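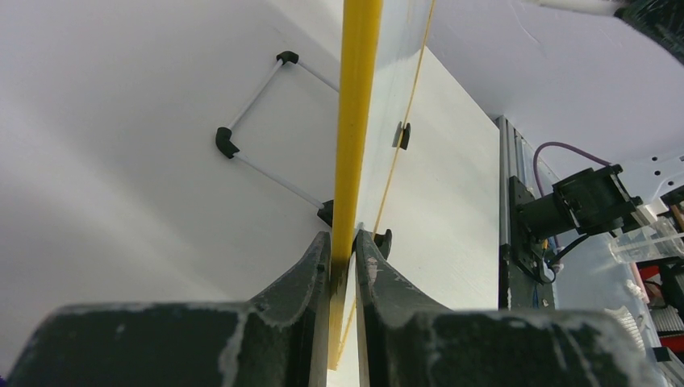 Yellow rod and yellow string at the white panel, with two small black clips. Workshop gallery, October.

Wolton Hall Workshop: Rods, Cords and Fittings

The Wolton Hall Workshop maintains a teaching collection of simple parts for use in its courses on light structures and cord-operated fittings. The collection occupies the north room on the ground floor and is open to enrolled students and visiting schools throughout the term. This page presents one view from the room, together with notes on the items it shows and on related holdings.

The rod
Long rods are kept in several colors so that students can follow a single part through a larger assembly. Yellow is used for practice pieces that are handled every day. Rods on loan should be returned to the rack by the door, sorted by length.

The string
Cord work is taught in the second unit of the introductory course. Students learn to run a string over a flat surface, hold it under even tension and tie it off neatly. Replacement string is stored on spools in the Curberg cabinet, third drawer.

The panel and clips
White panels serve as a plain background for fitting exercises. Light scratches from regular use are considered normal, and panels are replaced only when a surface no longer holds its fittings. The clips in this view are black and stand out clearly against the panel, one a little above its middle and the other lower down, beside the rod.

The tube structure
To the left is a structure of thin white tubes joined by black corner connectors. Tube and connector work is introduced in the third unit, when students assemble a flat rectangle before moving on to larger forms. Spare connectors may be requested at the service desk.

About the collection
The collection was established with a gift from the Egilsson family and now numbers 3,000 catalogued parts. A further 42 items are held in the Tivari study room, where they may be examined by appointment. Printed part lists are available in both rooms.

Visiting
Group sessions last 45 minutes and are limited to the places available at the benches. Schools are asked to book at least 3 weeks ahead and to state which unit they wish to follow. Bags and coats should be left in the lockers outside the north room. Photographs from this gallery may be reproduced for classroom use, provided that the Wolton Hall Workshop is credited. Requests for any other use should be submitted in writing to the collections office.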